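Ticket: Spousal maintenance calculator adds the prenup payout twice
Product: Viveo Family Law, settlement module
Client: Espinoza (family and divorce practice)
Opened: 2020-12-30
Priority: High (client says Urgent, client always says Urgent)

Reported problem

Espinoza has a divorce hearing in January and needs the asset schedule out to the other side before then. The schedule built by Viveo shows the wife's lump sum under the prenuptial agreement once as a lump sum and again as "other entitlements." The husband's lawyers would presumably have noticed. The wife's lawyers were, for a short while, delighted.

Steps to reproduce

Open a matter with a signed prenup. Enter the payout clause on the Agreements tab. Go to Schedule and press Rebuild. Look at the total. Look at it again after pressing Rebuild a second time, and it has grown. By the fifth press our test wife owned more than the marriage did.

First attempt

Cleared the cache, because the script says to clear the cache. No change. Asked the client to log out and back in, because the script says that too. The client replied that they bill in six-minute units and had started a timer.

Second attempt

Turned off the Codik import, which pulls bank and property records into the matter. The total dropped to the right figure and stayed there through 18 rebuilds. So the import is involved, although Codik support maintains that their side "only passes along what it is given." So does a drainpipe.
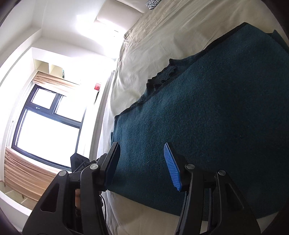 Went through the import log line by line. It has 1,138 entries for this one matter, most of them a joint checking account and the couple's shared fondness for takeout. The prenup payout comes in with no agreement number attached, so Viveo treats it as a brand new promise every time. The agreement number was dropped in the move from Skirolau, the old case system, which kept it in a field called Notes 2.

Workaround

Type the agreement number by hand on the Agreements tab, delete the extra lines under "other entitlements," then rebuild once. Sent to the client, who confirmed the total now matches the signed agreement. They asked whether earlier schedules could be wrong too. Yes, any matter moved over from Skirolau with a prenup in it. We are pulling a list.

Status

Waiting on development. Fix is to match on party and clause when the number is blank, and to refuse the rebuild if there are still 2 identical payouts. Development has asked if this could be considered a feature request. It could not.

Ticket stays open. Client's timer, as far as we know, is still running.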